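Small cupboards, big opinions

Thank you for all the replies to the May newsletter, by the way. I asked what you wanted more of and the answer was furniture, furniture and (from one person) soup. So furniture it is.

I've had a soft spot for little tabletop cabinets for years. Mine came from the Namcombe saleroom, lot 1528, and I paid 115 pounds for it, which my sister still brings up at Christmas. I love them because they do the job of a dresser and fit on top of a table! You get a drawer for the fiddly stuff, a cupboard below with a shelf, and somewhere up top for the things you want to grab without thinking.

The trouble is that the top fills up first. It always does. You put a cup there on your way past, then a roll of tape, and a few books because they stand up nicely at the end, and meanwhile the cupboard underneath is doing nothing at all. 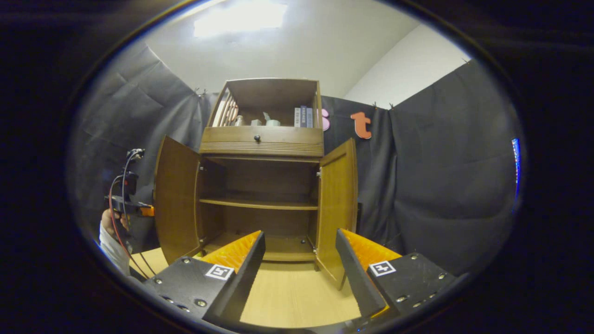
So my rule now is to start with the doors open. Get everything out of the lower part, give the shelf a wipe, and leave it bare while you have a cup of tea and decide what deserves to live there. I put the heavy things on the bottom and the bits I use every week on the shelf – candles, string, the good scissors if I can find them. The drawer gets stamps and pens and that's your lot.

Ferhat Karaca wrote in to say he keeps seed packets in his, sorted by sowing month, and I'm now very jealous and considering a second cabinet. He also swears by a dab of candle wax on the drawer runners if they stick. I tried it last night and mine glides like butter!

Do have a look at the hinges while the doors are open, too. One of mine had a screw working loose and it took me seven months of grumbling at a wonky door before I bothered to fetch a screwdriver.

If you've got a little cupboard of your own, send me a note about what's in it. I'll put the best ones in next time, along with the soup.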